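How a costume pattern works

A costume starts as flat material. A body is not flat, so the maker needs a plan that turns flat pieces into a shape a person can wear. The plan is called a pattern.

A pattern is a set of paper shapes. Each shape is one piece of the costume: a sleeve, a front, a back, a collar. The maker pins the paper to the fabric, draws round it, and cuts. The pieces are then sewn together in a fixed order.

Reading the marks

Every pattern piece carries marks. These are the ones you will meet first.

Grain line: a long arrow. It shows which way the threads of the fabric should run. Woven fabric stretches very little along its threads and much more across the diagonal. If the arrow is ignored, a cloak may hang crooked.

Notch: a small triangle or short line on the edge. Two pieces that join have notches that match.

Fold line: an edge marked "place on fold". The fabric is doubled, the paper edge sits on the fold, and the cut piece opens out to twice the width.

Seam allowance: the strip between the cutting line and the sewing line. The Wemora beginner patterns use 15 mm. Some patterns leave it out, and it must be added before cutting. 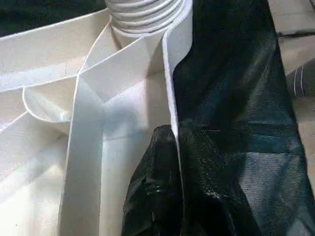 Why do makers sew a narrow strip of fabric over a raw edge?

The strip is called a binding. It wraps round the cut edge and holds the loose threads inside, so the edge does not fray when the costume is worn or washed.

Binding for a curved edge is cut on the bias, meaning diagonally across the threads. Bias strips bend without puckering. Binding for a straight edge can be cut along the grain, and this wastes less fabric.

Working out how much fabric to buy

Take the Prieto cloak, a plain pattern for a child. It has two pieces, a body and a hood. The body needs 385 cm of hem binding if the full circle is used. The hood needs a further 50 cm round the face. Add the two numbers:

385 + 50 = 435 cm

Binding is sold by the metre, so the maker buys 5 m and has 65 cm left over. The spare length is useful for ties.

Fabric is worked out in a different way. The maker lays all the paper pieces on the floor, inside a space as wide as the fabric, and measures the length they take up. This is called a layout. A good layout turns the pieces so that the gaps between them are small — but the grain lines must still point the right way.

Testing first

Costume workshops often sew a trial version in cheap cotton. It is called a toile (say "twahl"). The wearer puts it on, and the maker marks where it is tight or loose. The changes are copied on to the paper. The Jundadent workshop made 17 toiles for its last school play, one for each costume.

Words to remember

Bias: the diagonal direction across woven fabric.
Hem: the finished lower edge.
Layout: the way pattern pieces are arranged before cutting.
Toile: a trial version of a garment.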